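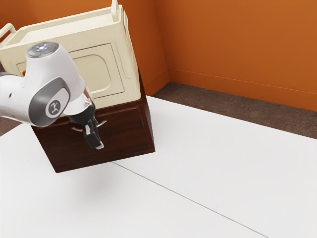
Lieselotte Schmieder got her new knee in July and was told to walk 30 minutes a day. She lives in Skurkside, where there is one hill and everybody is on the wrong side of it. She did her laps in the hallway instead, 24 of them before breakfast, with the radio up loud.
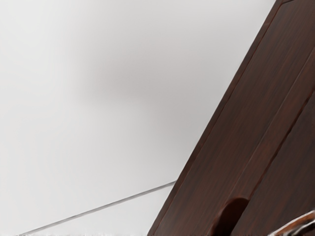 Her therapist at the Dudek clinic wanted proof, so she kept a log. It has 18 pages and a column for complaints. She says the hard part was the boredom: a pale gray wall on one side, a dark reddish-brown cabinet on the other, and you can only admire wood grain for so long.
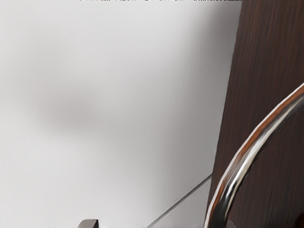
By spring she was up to 3,000 steps and had opinions about shoes. She now leads the Skurkside walking group, which meets outside the clinic and takes the hill slowly. New knees welcome, old ones too. Bring water.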